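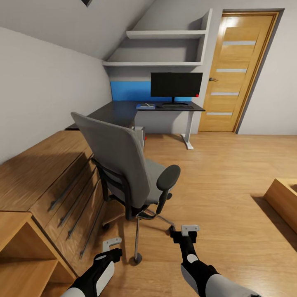 The robotics club at Fastthorpe began in September with a rule that surprised all the new members: no one touches a real robot before the winter break. The club has one real machine, with two arms, and it stays locked in the workshop. Until then the students work in rooms that exist only in the computer. The room they use most is a small attic, with a sloped ceiling, a desk with a monitor, and a gray office chair that stands exactly where a robot would like to pass. The arms come in low on both sides of the chair, one gripper close to the floor in front of the drawers, and the student must decide what to do next. Most beginners want to push the chair away at once. The older ones look first at the casters.

I visited the club on three evenings this winter, and every time I came home later than I had planned. The students meet in the old language laboratory on the second floor, where the desks still have holes for headphones. They work in pairs. One of them drives the arms, and the other keeps a notebook and may not touch the controls. After 15 minutes they change places. There is much talking, and some of it is loud.

The attic belongs to a set of rooms that the club calls Trestura. The name has no meaning, as far as I could find out. It was on a folder when the present students came, and they kept it. For each room there is a list of tasks, written by last year's group, and together the lists hold 211 tasks. Some are very short, such as moving one gripper to a drawer handle without hitting the wood. Others need a whole evening. In the attic, the task that everyone speaks of is to get a free way to the door without turning the chair over.

A chair is a difficult object for a robot, as I learned. It rolls, and it turns at the same time. If you pull the armrest, the seat turns and the base stays where it was. If you push the base, it can roll further than you wanted. A girl of sixteen explained this to me with her own chair, and then with mine while I was sitting on it. She had failed the task nine times before she found a push that she trusted, and she showed me all nine in her notebook, with small drawings of the wheels.

The notebooks are the heart of the method. Each attempt gets a line, also the bad ones, and a task is finished only when another pair can repeat it from the notes alone. By the end of the fall, 95 tasks were finished in this way. The club had hoped for more. Several students told me that writing down what they did was harder than doing it, and one boy said he had never written so much for any school subject.

Not everybody likes the rule. Two members left in the first weeks, and I can understand them. If you join a robotics club you want to hear motors. A simulated floor is also kinder than a real one. It has no dust and no cables, and the arms never become tired or loose in a joint. The students know this well. They keep a page on the wall with the title "Things the attic does not teach," and it is already quite full.

In spring comes the part they are waiting for. The club will go to the school competition in Rullstead, where the teams get a real room with real furniture and see it for the first time on the same morning. Each team has 200 points at the start and loses some for every object that falls. Last year the Fastthorpe team came home in fifth place - a lamp was the problem. This year there are no lamps on the training list either, and I asked if that was wise. The pair nearest to me looked at each other, and one of them wrote it down.

By A. Seppälä
Jan 21, 2024

Related
A school orchestra without a conductor
The bicycle workshop behind the Rullstead library
Learning to weld at seventeen
What the night class builds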